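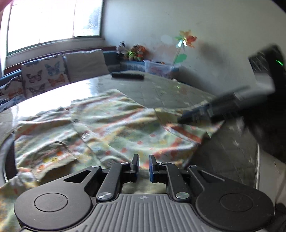 The small company Okport has its workshop on the upper floor of a former printing house, and for most of this spring it has compared gripper fingers there. The task is always the same family of work: soft things from a home, such as towels, napkins, table cloths and children's clothes. The engineer who leads the comparison agreed to talk with us about it, under the condition that we write about the work and leave her name out. "I am one of several people," she says, "and the others do the harder part."

We meet her in the kitchen, which is also the meeting room. On the shelf over the sink are the finger sets in plastic bags, each with a strip of tape and a date.

The comparison is between two hand-held grippers. The first is the Werix, which Okport has used since the beginning. The second is the Pearce, which came in May. Both are held in the hand by a person, both carry a camera, and both record the motion so that it can be used later to teach a robot arm. She explains that the two look similar on a table but feel different after one hour.

"With the Werix you squeeze and the fingers come together almost in parallel. With the Pearce there is a little more travel at the start where nothing happens. For a cup it is not important. For a cloth it is very important, because a cloth does not push back. You have no feeling in your hand that you have it. You must look."

We ask why a cloth is chosen, when most comparisons are done with blocks or bottles. She thinks for a while before she answers.

"We did blocks also, in the first week. Every gripper was good. We had a nice table with nice results and we learned nothing from it. Then one colleague brought a towel from home and in one morning we had a list of complaints which filled a page."

The first complaint on this list was about the tips. The fingers were made for objects with a thickness, and a towel lying flat on a smooth surface has almost none. The operator has to press down, slide a little, and hope that a fold comes up between the fingers. If the tip is too soft, it bends and passes over the fabric. If it is too hard, it makes a noise on the table and the operator becomes careful and slow.

"People want to protect the furniture," she says. "It is a good habit, but it goes into the data. The robot will also be shy."

Okport tried seven kinds of pads on the fingers. Some were bought and some were cast in the workshop with silicone from Biscombe, a supplier of materials for model makers. She takes a blue one out of her pocket and puts it on the table between the coffee cups. It is soft enough that a fingernail leaves a mark, which then goes away slowly.

"This color is only so we can see it in the video," she explains. "When the pads were black on a black finger, we could not say later if the cloth was held or was only lying near. The person who checks the recordings asked for a color, any color, and we had a blue pigment left."

Of the seven pads, five were removed from the comparison after the first round. Two tore at the corner. One collected so much lint that after a morning it did not hold anything. The other two were simply not better than a bare finger, and she sees no use in carrying them further. The remaining pair will be tested until the end of the summer.

The record of the work is kept in a long spreadsheet. When we visited, it had 2,000 rows, each one a single attempt to pick, lift, fold or lay down a cloth. In 196 of them there is a note by the operator in free text. She says that she reads the notes first and the numbers later.

"The number tells me that the pick failed. The note tells me that the sleeve of the operator was in the way, or that the corner was under another corner. Once there was a note which said only 'stupid towel'. I understood it completely."

Many of the attempts are done with two grippers, one in each hand or with two persons on different sides of the table. This is where the difference between the Werix and the Pearce became bigger than she had expected. The Werix is wider at the body, with its round housings left and right, and when two of them come close above the same fold, they touch. The operators learned to approach from an angle. The Pearce is narrow and lets the hands come nearer to each other, but its center of weight is further in front, and the wrist becomes tired.

"I do not have a winner for you," she says. "I know that you would like one for the title. If I had to fold napkins the whole day, I would take the Pearce and I would ask for a support under the arm. For big towels I would take the Werix. The big towel you must hold strongly and the small play at the start of the Pearce is annoying there."

And the cameras? She makes a face. The camera on the gripper sees mostly what is between the fingers, and this is what one wants. But a cloth is large. While the fingers hold one corner, the opposite corner may slide off the table, and the operator knows it and the camera may not. Okport tried a wider lens on the Werix. Then the edge of the table and the bench behind it are visible, and also the window.

"The window was our worst enemy in the spring," she says. "In the morning the light comes in low and the glossy table becomes a mirror. For the person it is no problem. For the camera a white cloth on a white reflection is almost gone. We began to choose cloths with a pattern, small flowers, dots, anything. Then we said no, this is cheating, people have white towels too. So now we do both, and we write down which."

She was asked by a partner why they do not close the curtains. Her answer was that people at home do not close the curtains in order to fold the laundry. The partner, she adds, has since sent a very friendly message and a box of dark tablecloths.

There is also the question of calibration. The opening of the fingers is measured in each recording, and the linkage between the handle and the fingers must be free of play for this number to be correct. On the Werix the pivot screws loosen with use. In the beginning the team tightened them when somebody noticed. Today it is done before every session, with the same small torque driver, and there is a line for it in the spreadsheet. The Pearce has no screws that the user can reach. She likes this less than one might think.

"When it is good, it is good. When it is not good, I have to send it away and wait. A screw I can turn myself."

Toward the end we speak about the people who do the recordings. She believes that this part is not described enough in the reports she reads. An operator who has done the task for a week moves in another way than a new one: shorter, with fewer corrections, often with a little shake at the end to make the fabric fall straight. No instruction asked for the shake. It simply came, with different operators, and now the team discusses if it should be kept.

"A robot arm may not be able to do the shake. Or it can do it, but the arm is heavy and the lamp is near," she says. "I am in favor of keeping it. My colleague is against. We will try it on the arm in the next round and then one of us has to buy the cake."

The next round will add a fitted sheet. She mentions it last, already standing, with her hand on the bag of fingers, and she does not look happy about it. The elastic corners pull the fabric together again as soon as the fingers open, and neither gripper was designed with this in mind. A first try was made the day before our visit. The two rows in the spreadsheet are marked red, and in the field for the note there is a question mark.

14 shares | 3 comments

Contact | Copyright 2024 | Back to top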